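Visit to the Kadlec weaving mill in Prundandale

In May I had the chance to join a visit to the Kadlec mill, together with eleven other members of our weaving circle. I weave at home on a small table loom, so for me a real mill was something I wanted to see for many years. I write this report for the members who could not come, and also for myself, so I will not forget the details.

The bus from Ulteck takes longer than the timetable promises. Between the quarry and the river the road is under repair, and we waited there for one green light after another. We arrived at 10:20 and Hedvika Oravec was already standing at the gate with the visitor badges. She and her brother Radek run the mill now. Their grandfather bought it when it made only sacks and feed bags.

We started in the yarn store, in the cellar. It is kept cool and a little humid, and the smell is of wool grease and cardboard. Radek explained that they buy cotton on cones and wool in hanks, and that the hanks must be wound again before use. He let us feel the difference between a yarn with much twist and a yarn with little twist. Zainab Ezeani asked if the twist can be judged by eye, and he said that he can do it by daylight but never under the lamps.

After that we climbed to the warping room. This was for me the most interesting part. The warp for the wide table fabric has 425 ends to each section, and one woman prepares it with a comb and a large wooden drum. If one thread breaks, she stops the drum, finds the end and makes a knot so small that I could not find it later with my fingers. She learned the knot in two days, she told us, but she needed a year to do it quickly.

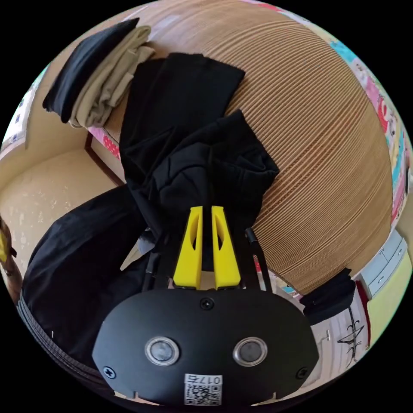
The loom hall is loud. We received ear plugs and for half an hour all talking was done with hands. There are 20 looms, and most of them are older than I am. Radek prefers the old ones for narrow stripes, because the shuttle makes a closed edge and the fabric does not need a hem on the sides. The newer looms cut the weft at every pass, so there the edge is a fringe and must be sewn. I had read about this before, but I understood it only when I held both fabrics in my hands.

At noon we had lunch in the canteen: bean soup, bread and a very good plum cake. Leandro Farías had brought his notebook of drafts and showed it to Hedvika, and they were so deep in conversation about broken twill that both soups became cold.

In the afternoon we saw the finishing. The fabric is washed, stretched and pressed, and it loses more of its length than I expected. Dean Rudd, who is responsible for the washing, keeps a book with a small sample from every batch glued on the page, before and after. The oldest pages are brown at the edges. I could have stayed with that book the whole afternoon.

The shop is beside the gate. They sell towels, table fabric by the meter and a box of remnants by weight. I bought 3 remnants in gray and dark green, and a cone of linen which is probably too fine for my loom.

Some practical notes. Visits are in the morning only and the group may not be larger than twelve. Write to Hedvika a month before. Wear closed shoes, the floor in the washing room is slippery. There is no elevator, and the stairs to the warping room are steep. For the way back, take the 116 bus toward Brarnness and change at the bridge, it avoids the road repair.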